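Kitchen & Home > Cleaning > White Surfaces

I love a white table. I also spill coffee on mine most mornings, so over the years I've picked up a few habits that keep it from going that sad yellow-gray color.

First one: wipe it down before you scrub it. Crumbs and grit are what dull the finish, and if you go straight in with a sponge you're basically sanding the thing! A damp cloth, one direction, rinse, again. Then dish soap in warm water (a tiny squirt, please, the suds leave a film) and a dry towel right after.

For pen and marker I dab a little rubbing alcohol on a cotton ball, but try it on a corner first. I got cocky once and took the shine off a patch the size of a quarter.
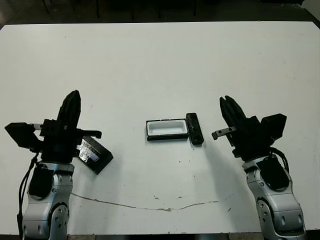 Anathi Pillay wrote in to say that she skips the alcohol completely and uses a baking soda paste, left on for five minutes and wiped off with a wet cloth. It got blue ballpoint off her desk, she says, but it took two rounds and it did nothing for red.

I tried that on a turmeric stain (curry night, my own fault) and it faded a good bit. What finished it off was sunshine. I dragged the table over by the back window in August and by the weekend the yellow was gone. Curry people, get your table near some light!

Rings from hot mugs are harder. On a painted top I rub in a dot of plain white toothpaste, no gel, with a soft cloth and hardly any pressure. If it's still there after that I put a plant on it and move on with my life.

And keep the black rubber feet off it. Anything with dark feet that sits in one spot for months can leave a mark, so I stick felt dots under mine. I bought a bag of 84 and I'm still working through it.

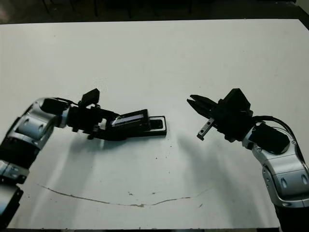

A plain white tabletop, with plenty of it to keep clean.

Last thing, wash your cloths without fabric softener. It makes them smear.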